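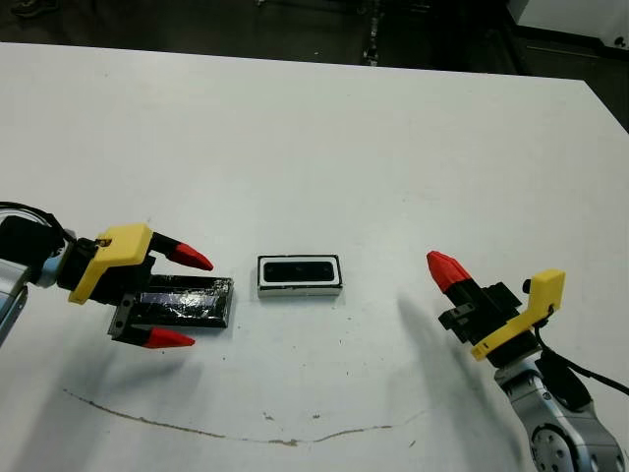 Tithe on gross or net when money is tight, and does debt payoff come first?

Posted 03/05/2018 by Wakana Murakami

Hi all, quick one, on my lunch break. My husband and I started giving again in December after a long gap. We set it at 240 a month, which is short of a full ten percent of what we bring in before taxes. We also have a card balance of 2238 that I want gone. Our small group at Closov did a money study and the leader said give off the gross, first, before anything else, debt or no debt. My husband says net is fine and the card should come first because owing people is its own problem (Proverbs 22:7, he quotes it a lot lately).

So which is it?? Also do I count the money we send his mom. Not looking for a fight, just want to hear what other people do. We do have a budget, sort of. Its on the fridge.

Tetsuya Honda

We went thru this. Short version, I don't see a gross/net rule anywhere in the New Testament. 2 Corinthians 9:7, each one as he has purposed in his heart, not grudgingly. If the two of you agree on net and can do it gladly, do net. If you give gross and your husband is sore about it every month, I'd stop and talk before the next one.

On the card, what we did was keep giving at a smaller amount and put everything else on the balance. Didn't stop giving all together, because I know me, I would not have started again. Took us 26 months but ours was a lot bigger than yours. Call the card company too and ask for a lower rate. They said no to me the first time and yes the second. 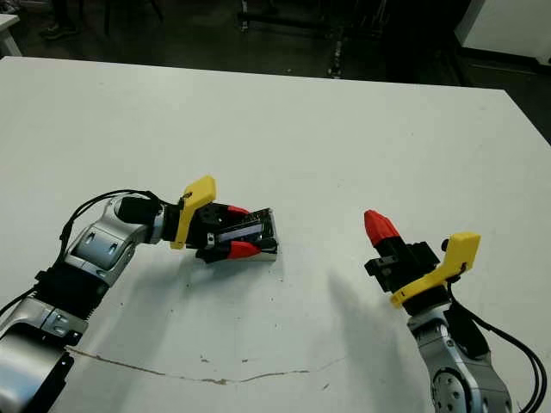
Other thing, write the giving line at the top of the budget and not at the bottom. At the bottom it was always whatever was left, and some months that was 5 dollars. At the top we had to plan the groceries around it. Felt backwards for a while. Also get the church to send you the yearly statement, keep it with your tax stuff.

His mom, I would say that's 1 Timothy 5:8, taking care of your own family. Its good and right but we kept it on a separate line from church. Others will tell you different.

duvero_mom

Gross. Firstfruits means first. Proverbs 3:9

pivis77

Disagree with the one line answer above, the firstfruits verses were about crops and nobody was doing payroll withholding. Not saying don't give gross, we do, but its a choice.

Wakana if the interest on that card is high I'd go hard on it for a few months and hold the giving right where it is. Don't raise it, don't drop it. Then when the card is paid move that payment over, part to giving and part to savings so you dont end up back on the card next time the car dies. And sit down with your husband when neither of you is tired, we used to do ours Sunday nights and it was allways a mess. Saturday breakfast now. Much better.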